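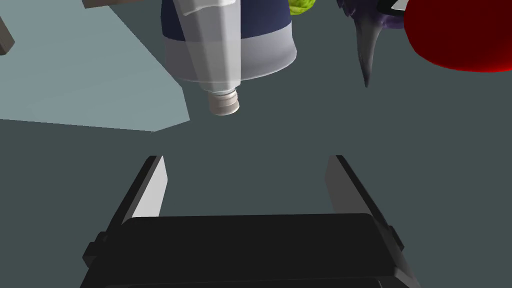

徒歩旅行の行程表に書いてある累積標高差とGPSアプリの値が合わないとき、どちらを信用すればいいのか。

所要時間の見積もりには行程表の値を使い、アプリの値は平滑化の条件を確認するまで参考扱いにする。以下、6月のスタマノ(Stamano)峠越えで調べた内容をつなげます。

対象はダネシュヴァル(Daneshvar)の村からスタマノ峠を越え、プスラ(Pusura)の宿まで歩く1日の区間。ガイドなし、荷物は車で別送。旅行会社の行程表では登りの累積が1,910 m。同じ日に歩いた同行者のログは、これより232 m多い値を出した。

先に最高点と最低点の差を確認した。双方でほぼ一致するので、経路の取り違えではない。差は途中の細かい上下をどう数えるかで生じている。

累積標高差は、隣り合う点の高度差のうち正の値だけを足したもの。平坦路でも測定値が上下に揺れると、揺れの上り分だけが積算される。長く歩くほど、休憩が多いほど増える。下りの累積も同様に膨らむ。

GPSの高度は水平位置より誤差が大きい。谷底や岩壁沿いでは空の見える範囲が狭く、さらに悪化する。プスラ側の下りは沢に沿うため、登りが無いはずの区間に登りが記録されていた。

気圧高度計つきの機種なら短時間の揺れは小さい。代わりに天候変化で全体がずれる。出発時と峠で標高を手動校正しておくと、後でログを直す手間が減る。峠の標識に標高があればそれを使う。無ければ地形図の値。

行程表の側はどう作ったか。手配を担当したFarhad Heydariさんに問い合わせた。返事は「地図上で引いた線に30 m格子の標高データを当て、3 m未満の上下は捨てている」。条件が明記されている分、検証しやすい。

ただし格子データにも癖がある。急斜面のトラバース道では、線が格子ひとつ分ずれただけで尾根や沢の高度を拾う。実際は水平な道が波打って計算される。峠の東側のつづら折りがこれに該当する。

逆に、橋や堤の上を歩く区間では、データが谷底の高さを返すことがある。渡るたびに存在しない下りと登りが入る。橋の多い日は行程表の値も過大になりうる。
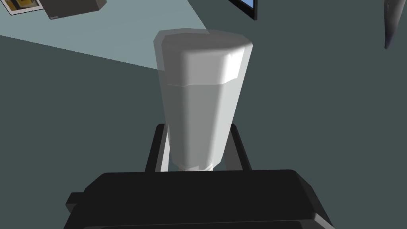 白いカップ。

話を戻す。手元のログに同じしきい値をかけ直すと、差の大部分は消えた。残りは昼の休憩中の記録と、分岐で引き返した往復分。後者は実際に登っているので消さないほうがよい。

手順は次のとおり。
・停止中の点を削除
・明らかに飛んだ点を削除
・最後に採用した高度から3 m以上動くまで加算しない
・登りと下りの差を、始点と終点の標高差と照合

最後の照合は必ずやる。合わなければ加工の途中で点を落としすぎているか、気圧のずれが残っている。合っていても揺れの過大計上は検出できないので、単独では使えない。

アプリのSosticoは、表示画面の値と書き出したファイルの値が違う。画面側は平滑化済み、ファイル側は生の高度。別のソフトに読み込んで「増えた」と感じる場合はこれを疑う。設定画面に平滑化の項目は見当たらなかった。

所要時間への影響について。登りの累積から時間を足す方式で計画すると、過大な値はそのまま到着予定の遅れになる。安全側ではあるが、プスラの夕食の時刻に間に合わないと誤判定して、途中で車を呼ぶ計画にしてしまう可能性がある。

過小な値のほうが問題は大きい。しきい値を上げすぎると、短い登り返しが続く後半の区間がほぼ平坦になる。スタマノ峠を越えた後の牧草地がそうで、断面図では緩い下りでも、脚には登りが残る。

Hui-mei Tseさんから「結局どの数字を人に伝えるか」と質問。自分は数値、元データの種類、しきい値を一組で書く。例:登り1,910 m(30 m格子、3 m未満除外)。条件のない数字は別の区間との比較に使わない。

旅行会社をまたいで難易度を比べる場合も同じ。一方が歩行ログ、他方が地図計測なら、数字の大小に意味はない。両方の経路ファイルをもらい、同じ条件で計算し直す。ファイルを出してもらえないときは、最高点、最低点、主な登り返しの標高を聞けば下限は出せる。

追記。冬道は線形が違うので、この値は使えません。牧草地を避けて林道側に回る経路は未計測。次に歩いたときに別のスレッドで出します。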